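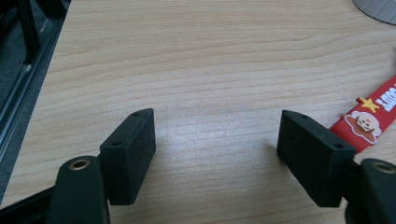
Home | Talks | Notes | Archive | Contact

Speaker notes: Tracking recovery after discharge, the Firport aftercare model

Slot is 20 past the hour, before the break. Keep the definitions short. Most of the room runs intake or case management.

Opening
Start with the problem of counting. Programs report "days sober" and "days in contact" as if they were the same measure. They are separate columns in our records. A person can be out of contact and doing well. A person can call every week and be using.

Define terms: "contact" is a two-way exchange, by phone or face to face. A voicemail is logged but does not count. "Return to use" is self-reported and carries no penalty in the program.

Slide 2 - schedule
Aftercare runs 90 days from the discharge date. Calls are twice a week to start, then weekly. The peer worker is assigned before discharge and meets the client on the unit. If that meeting is missed, the first call moves up to the next morning.

Slide 3 - Weltitov and Gondura
Weltitov House is residential, Gondura is outpatient. Same call script, same log. Differences in contact rate should not be read as differences in quality. Gondura clients keep their own phones throughout. Weltitov clients get theirs back at the door, and numbers have often lapsed by then. Pause for questions on phone plans - this always comes up.

Slide 4 - the week 12 drop
Contact falls off near day 84. We first took this for a data entry fault. It lines up with the end of the housing voucher at Weltitov. Changed in August: the housing review now happens four weeks before the voucher ends. Too early to report a result. Say so plainly if asked.

Slide 5 - what we do not measure
No drug testing in aftercare. No scoring of motivation. Family contact is recorded only with signed consent, and consent can be withdrawn by phone.

Slide 6 - staffing
Peer workers need paid supervision time. The Limsakul grant covers it through the end of the pilot. After that it has to come out of the operating budget. Skip the cost table if running late and refer to the handout.

Close on the referral form. Leave it on screen during questions.

Comments

Is the call script available? We run a small sober living house and would like to compare it with ours.

Agree on voicemails. Our county counts them and the numbers mean very little.

What happens on day 91? Can the client ask to keep the same peer worker?

Related
Naloxone at the front desk: storage and restocking
Writing a consent form people can read
Housing vouchers and discharge dates
Peer worker supervision, a sample agenda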